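4 Jun 2021

Right wrist on Jullus again. The drift alarm came up on the second warm-up cycle, same joint as in May, and cleared itself after a power cycle.

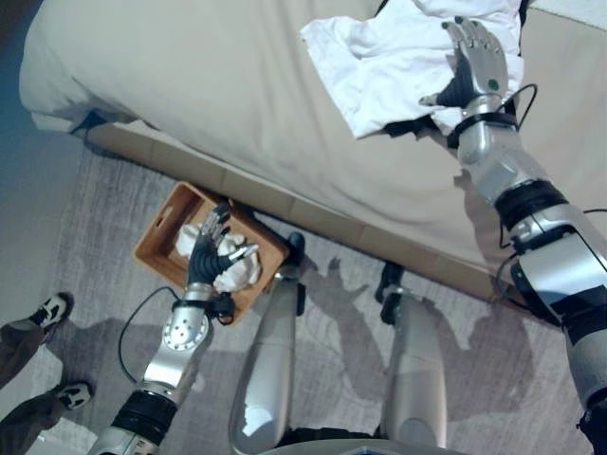 I let the bedside task run until the lunch break before pulling the unit off, to get a decent log under load. Joint current on the right wrist was normal with the arm reaching forward and went noisy whenever the palm was pressing on something soft. The left side ran clean throughout. That points to the connector or the cable and away from the encoder, which is what I replaced last time. I should have looked at the harness first in May.

Put the robot on the hoist at 1:30, both arms hanging, main power off, battery out. Removed the strap on the right wrist cable and worked along it by hand with a meter on the pair. Continuity was fine with the cable straight. Bent toward the thumb side it opened up, closed again, opened. The break is inside the jacket, just behind the strain relief. Nothing to see from outside.

The old cable had 12 mm less slack than the drawing asks for. Somebody (me, probably, going by the knot in the lacing) tied it down too close to the wrist band when the encoder went in. Every time the hand rolled outward, the relief took the bend on one point. Cut the lacing, fitted the spare from the Tarix kit, and left the loop longer. It stands out farther from the wrist than I like and could catch on bedding. Will watch it. A sleeve might help, but the sleeve stock is the stiff type and would move the bend somewhere worse.

While the cover was off:

- Wrist band screws, right: 2 of them under torque. Cleaned, thread locker, retightened.
- Elbow connector, right: seated, no discoloration.
- Left wrist cable: slack per drawing. Left alone.
- Fingers, both hands: lint in the knuckle gaps. Brushed out. Tissue and cotton both shed more than the foam blocks ever did, so this goes to once a shift.
- Feet: carpet fiber around the ankle seals, pulled with tweezers. Seals intact.

Siwan Prydderch came down with the torque wrench from Parsa, freshly back from calibration, and held the forearm while I did the last screws. She wants the harness check written into the start-of-day sheet. I agreed, provided it replaces the visual check on the same line, which has never found anything.

Recalibrated the right arm from the home pose. The first attempt failed on the roll axis because I had left the hoist strap touching the forearm. The second went through. Ran 200 wrist rolls unloaded at half speed, then the press test on the folded blanket. No alarm. Current trace is flat where it used to be ragged. Saved both traces in the Jula folder under the joint number.

Spares: no right wrist cables left. Ordered two, quoted 9 days. If the left one goes before then we are down to one arm.

Tomorrow: repeat the press test from cold, before the warm-up cycle. Find the soft sleeve. Correct the May entry so it no longer says encoder fault.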